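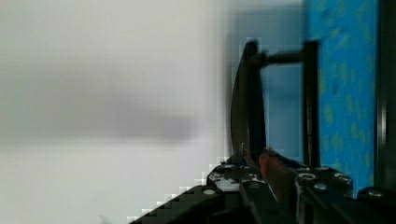 What's the best way to sort a pile of table things when there's no tray?

Start with one basket and one plate, and give each of them a single job. That's the whole trick, and I love how fast it goes!

Home > Kitchen > Table Tips

Sort a snack table with one basket and one plate

I picked this up from Lanying Liao when we were setting up lunches at Sekdale, and I've used it ever since (picnics, birthdays, even a very wet camping trip in May). You need a clear table and 10 minutes, maybe less once you get going.

1. Pick your basket. A light one with holes in the sides is great for fruit – the air gets in and crumbs shake right out. Ovals fit along a table edge better than round ones, at least on my narrow table at home.

2. Give the bottles a plate. Choose one with a raised rim, so a ketchup bottle can lie on its side without rolling away. Check that the cap is snapped shut first! I skipped that once at Javiera's and we were wiping for ages.

3. Bring the loose things close. Set the plate next to the basket and keep the fruit within easy reach of both. Whole fruit goes into the basket first. Cut fruit waits, cut side up, until you've decided whether it's getting eaten today. An orange half next to a mint-green basket looks so cheerful that I'm always tempted to leave it out.
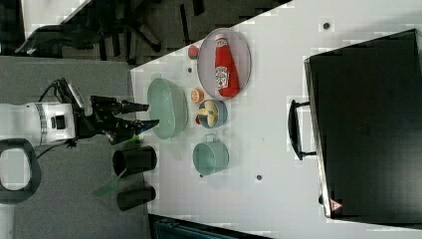

4. Do the cups last. Gather them up wherever they've ended up, floor included, and rinse them before they come back to the table. Nest small into large if they fit. Handled ones won't stack, so line those up with the handles all facing the same way.

5. Wipe between everything. Lift the basket, wipe, put it back, then do the same with the plate. Fermín likes to wipe the whole table first and I've given up arguing with him – both ways work fine.

If you end up with more fruit than basket, grab a second bowl and keep going. Mine usually holds lemons.

3 comments | 10 shares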